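How to get your team used to a sorting cell

Start small! I gave our packers at Plarlow 10 minutes each with the two arms before I changed anybody's shift, and Ermira asked better questions than I did.
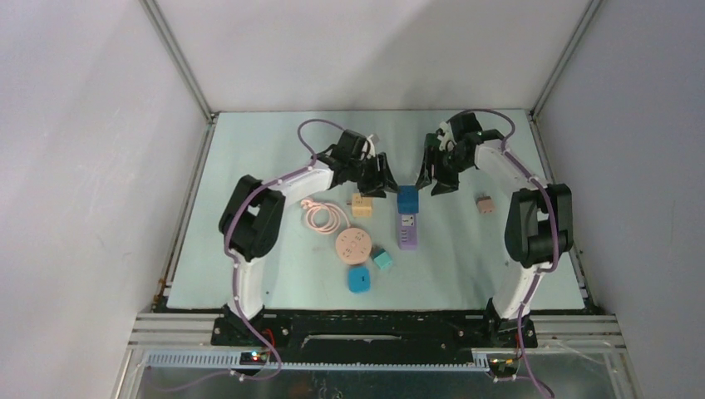
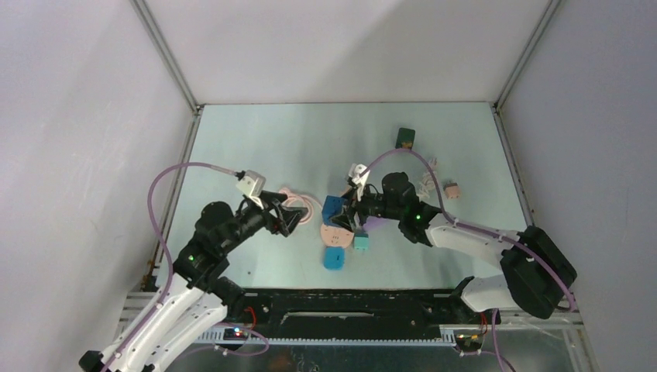
Next, rewrite the job sheets together (we did ours in January). Ask who decides when a part is odd. A blue cube is easy to name, but a coiled pink cable needs a person to say where it belongs, so put that name on the sheet.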